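From: Mwajuma Mugo
To: regional-fiction list
Date: January 18, 2021
Subject: Re: Dialect spelling in the Foley stories

Dear Noeline and all,

Noeline Cosgrove wrote:
> Does anyone know if the dialect in the Foley stories
> was changed for the second printing? My copy has
> "going to" where Shayne Ashby quotes "gwine."
> I have only the Merora edition.

I compared the 2 printings last May. The Merora text is made more regular in the speech of the farm people, but the narrator stays the same. In the ferry story the old woman loses almost all her dropped letters, and I think this harms the story, because her manner of talking is the only thing that tells us she comes from up the river.
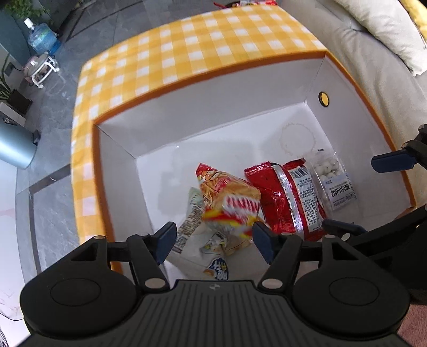
Storage box, checked cloth outside, white inside.

The first printing was of 1000 copies, so it is not easy to find. The library in Fotby has one, under call number 3677. They do not lend it, but Ngaio Tapsell at the desk was very kind to me and permitted me to copy pages by hand. 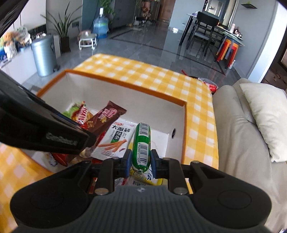 Green sausage package and the white box with orange rim.

I would be glad to know if Brayden Dufour still has his list of the changed words. He mentioned it on this list when we discussed Heren, and I did not find it in the archive.

With good wishes,
Mwajuma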